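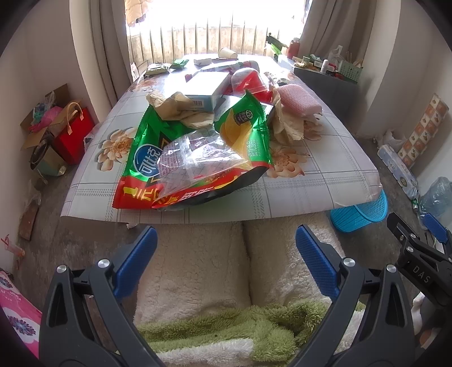

Reviews / Travel Gear and Maps

Gridis walking map of Didelport, folded edition

I bought this map at the small bookshop in the train station, ten minutes before I needed it. My wife and I had one long weekend in Didelport in June, and we did not want to look at the phone all the time. The map costs a little more than the free one from the tourist office, so I want to explain what you get for the money.

The city has two parts which visitors usually mix up. The lower town is by the harbor, with the fish hall and the flat streets, and the upper town is behind the old wall. Gridis prints them on the two sides of one sheet. On the first morning I found this a bad idea, as we had to turn the paper at every gate. After lunch I was used to it. The scale can be bigger this way, and even the stair alleys have their names written in full.

The paper is the good surprise. It is a kind of coated sheet, and it survived in my back pocket for the whole stay. It rained on us on Sunday at the Sorensen bridge and the ink did not run. Only the corner where four folds meet has now a small white cross, and under this cross there was a street name I can no longer read. I believe it was the street of the post office.

Four walks are drawn in color. We did two of them completely and a part of the third.

The red walk goes from the station to the cathedral and then down to the harbor. It is the classic one and you could do it without any map. The times given are honest if you do not enter the churches. If you enter, please double them.

The green walk follows the outside of the wall. For me it was the best part of the trip. It passes the gate with the carved date 1329, the kitchen gardens, and a bench with a view of the roofs which was not in our guidebook. There is one mistake here. The map shows an open passage behind the Ikum chapel, but it is closed with an iron door, and the door looked like it was closed for many years. We had to walk back to the last corner and take the road with the cars.

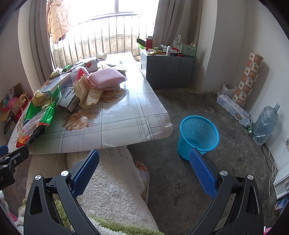 The blue walk is for the other side of the river, and we stopped in the middle of it at the Sorensen bridge because of the rain. What I saw was correct. The bus stops are marked with the line numbers, and this helped us a lot when we were wet and wanted to go home quickly.

The yellow walk is the longest and goes out to the lighthouse. I cannot say anything about it.

On the edge of the sheet there is a short text about the history of the city, in four languages. The English is correct but very dry. It tells when the wall was built and who paid for it, and it tells nothing about the harbor fire, which every waiter in the lower town will tell you about. I also missed the public toilets. They are in the list of symbols, a small blue square, but I found only two squares on the whole map, and one of them was a parking garage.

The street index is printed in quite small letters. I am wearing reading glasses and it was fine in daylight, but in the evening in a restaurant I had to give it to my wife. The grid letters are placed only on the top and on the left side, so when the map is half folded you see no letter at all and you must open everything. With some wind by the water this is not pleasant.

Compared with the free map, the free one has all the big sights and a lot of advertising for hotels. It stops at the wall. If you stay only for one afternoon, take the free one and spend the money on coffee. For two days or more I would buy the Gridis again, and I would ask in the shop if there is a newer printing with the chapel passage corrected. Mine has no year on it, also not on the back cover.

Rating: 7 out of 10

Good: strong paper, stair alleys with names, bus lines, the green walk
Not so good: small index, the closed passage, toilets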